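Bird room notebook, Kereama aviary
8/23/21

Continuing the feed and noise log for the conure group. Last full entry was in July, before the pellet change, so some of this is catching up.

Group is 6 birds, same flights as before. All on Solla maintenance pellet as of this week. The old mix is finished except for the sealed tub, which stays sealed until someone decides whether to go back to it.

Feed
Morning offer 22 g per bird, weighed dry into the dish, leftovers weighed at lights out. Hulls and crumbs go on the same scale but get their own column. Please stop adding them together. Two of the July sheets have hulls counted as leftover feed and I had to throw out those rows.

Intake dropped for the first days after the change and then came back in four of the birds. The pair in flight C are still picking. They take the larger pellets to the water dish, soak them, and leave a sludge that can't be weighed in any useful way. I tried drying it on the heat mat for a night. The result included droppings, so that number is not going in the table. Next step is to move the water dish to the far perch and see if the dunking slows down. If it doesn't, we switch C to the small size.

Greens unchanged. Chard was refused again by everyone.

Body weights
Weighed before first feed, perch scale, tare checked with the steel block each time. The scale drifts by a gram or so when the fan is on. Fan off for weighing from now on, and write "fan off" on the sheet so we can tell which rows are good. No bird is outside its normal range. Flight A hen is at the low end, where she was last winter too. Watch, no action.

Noise
The Ikero logger ran the whole stretch with one gap. 1049 events over threshold for the period after cleanup. Cleanup means removing door slams, the delivery truck and the compressor, by ear, one at a time. It is slow and I would like a better way. The compressor sits right in the band where the birds call, near 3000 Hz, so a plain filter takes out both.

Two clear peaks, first light and the hour before lights out. The evening peak is longer but has fewer loud single calls. A third small bump shows up when the outer door is opened, and it is only in flights A and B, which can see the door. Proposed: hang a blind on the door side of B only, leave A alone as the comparison, run two weeks. Don't move perches in either flight during that time or we won't know what did it.

The gap in the log is my fault. Card was full. New rule is to swap the card at the same time as the weekly water line flush.

Toys and foraging
Foson foraging blocks went into all flights. Time from hanging the block to first contact was minutes in A and most of a day in C. The blocks are soft and go fast. The cord they come with frays into loose threads once chewed, and I don't want toes in that. Replaced with stainless links, all flights. Anyone hanging a new block, cut the cord off before it goes in the room, and put the cord in the trash outside the room as well.

The bell from flight B is retired. Clapper was working loose. I have it in the drawer.

Perches
Two of the natural branches in A are worn smooth on top. Rotate a half turn for now. Need new wood, thicker than last time, and it has to be scrubbed and baked before use. The oven rack only takes short pieces, so cut first.

To do
Move dish in C, weigh leftovers as usual
Blind on B, note time hung
Order card for logger, larger
Redo the two bad July sheets from the raw slips if the slips can be found
Ask vet office whether they want the droppings samples fresh or chilled
Check the latch spring on the A feed door, it closes slow

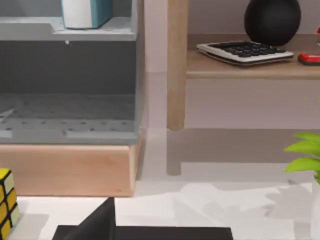
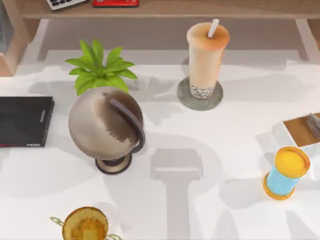 Renders. First: gray storage unit, perforated base. Second: white tabletop with wooden shelf.

Light timer is still six minutes fast. Left it that way so the evening rows stay comparable, will correct when the blind test is over.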